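The shop sits behind a tire place in Ravurport, and Tatu Lema was late opening it because the lock sticks when it's cold. He buys office computers by the pallet, pulls the parts worth selling, and sends the remainder to a scrapper two counties over. He has done this long enough to have heard three separate sales pitches for machines that would do it for him.

"The first was Gravico, back in April," he said, clearing a chair for me. "They had a nice video. Music on it and everything. I asked how many times they'd had to film it and the fellow changed the subject."

Lema isn't against automation. He owns a label printer he speaks of with real affection, and at home he has a Kingi floor cleaner that his kids feed cereal to. It gets stuck under the same radiator most nights. "So that's a chore a machine can do," he said. "It can sweep the middle of a room. I still do the corners, and then I clean the machine."

What bothers him is the distance between moving a thing and doing a job. A batch of office towers, he said, looks like the dullest work in the world until you try to explain it to somebody. The last lot he bought was 402 units, sold to him as all the same model. They weren't. There were different drives, different cards, cables run whichever way the last technician felt like running them, and a few cases with the latches snapped off.

"My new hires get it in a morning," he said. "I show them one, they do 20, and by then they've stopped asking me things. They know what a clip feels like right before it breaks. How do you put that in a program?"

I mentioned that Feltia, another of the firms that has called on him, quotes a price of $2,494 a month for a leased arm with support included. He had the brochure in a drawer. He had also done his own sums on the back of it, in pencil, and they didn't come out in the arm's favor.

"It's not even the money. Say it gets the side panel off and the graphics card out. Great. Now do the cables." 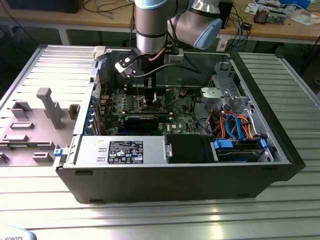
Cables are the subject he keeps going back to. A person will push a bundle aside with the back of a hand while the fingers are busy with something else, and won't remember having done it. A hard screw stays where you left it, Lema said, but a wire moves when you touch it and then moves again when you let go. He thinks that one problem will hold things up longer than the salesmen admit, and he thinks laundry will be held up by the same thing.

Would he take a free trial? He thought about it for a while.

"I'd give it a shelf of 510 power supplies and say, put these in boxes. If it could do that without me standing there, we'd talk. But I'd be standing there. I know I would."

He puts a useful machine in his shop at roughly ten years off, then said he'd have given me the same number ten years ago. A customer had come in by then, wanting a laptop charger, and Lema went to dig through the bins for one.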